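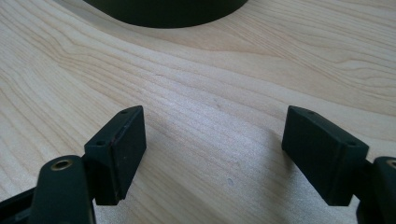 ¿Qué debe comprobarse en una pinza manual de dos dedos antes de iniciar una serie de registros?
Que las caras internas de ambos dedos estén limpias y enfrentadas, que los elementos de fijación no presenten holgura y que la apertura completa coincida con la última calibración anotada. La comprobación se repite al cambiar de operador y después de cualquier caída de la herramienta.

Buenas prácticas en el registro de manipulación con pinza manual

Se denomina registro de manipulación con pinza manual al procedimiento por el que una persona ejecuta tareas de agarre con una herramienta de mano equipada con dedos y cámara, con el fin de obtener datos destinados al entrenamiento o la evaluación de robots. Las reglas que ordenan esta actividad suelen recogerse en documentos internos de cada laboratorio. Entre los de lengua española, uno de los más citados en el sector es la Guía Osto, adoptada en el centro de ensayos de Grolville.

Antecedentes

La primera redacción de la guía fue preparada por Kanako Murakami y Cornel Cârstea a partir de las normas de taller de la empresa Hattori. Aquellas normas trataban casi exclusivamente del mantenimiento mecánico y dejaban al criterio del operador la disposición de la mesa, la duración de las tomas y el descarte de las defectuosas. La versión vigente, fechada el 28 de diciembre de 2018, incorporó esas materias y añadió un anexo sobre conservación de archivos.

Superficie de trabajo

La guía admite superficies lisas, mates o satinadas, con o sin veta. Las manchas y marcas permanentes no obligan a sustituir el tablero, pero deben constar en la ficha del puesto. Los reflejos se aceptan siempre que no oculten el objeto en el momento del cierre; en caso contrario, se desplaza la luminaria y se repite la toma. No se permite cambiar de superficie dentro de una misma serie.

Ejecución de las tomas

Cada toma comienza con la pinza abierta y sin objeto entre los dedos. El operador mantiene esa posición durante un instante, se aproxima a velocidad constante y evita corregir el agarre una vez iniciado el cierre. Los intentos fallidos se conservan con su etiqueta correspondiente —la guía prohíbe expresamente borrarlos en el puesto— y solo el responsable de la serie puede excluirlos del conjunto final.

Una serie ordinaria consta de 200 tomas. Al completarla, el operador descansa y se revisan de nuevo las fijaciones. El límite de uso de un juego de yemas se establece en 2,000 cierres, tras los cuales se reemplazan las dos, aunque una de ellas se conserve en buen estado.

Documentación

La ficha de serie incluye el número de herramienta, el nombre del operador, el tipo de superficie, la iluminación y las incidencias. El programa de archivo Preltavus rechaza las series cuya ficha esté incompleta. En la revisión efectuada en agosto por Mesfin Beyene se examinaron 2,069 tomas, de las que 247 fueron devueltas por carecer de la anotación de apertura inicial.

Críticas

Katsuhiko Ikeda ha objetado que la exigencia de velocidad constante reduce la variedad de los datos y aleja los registros del gesto natural. Sadao Noguchi sostiene la posición contraria y defiende que la variación se introduzca mediante los objetos y su colocación. La guía mantiene la regla, si bien autoriza series de velocidad libre cuando se archivan por separado.

Véase también: calibración de pinzas; etiquetado de tomas; mantenimiento de efectores finales.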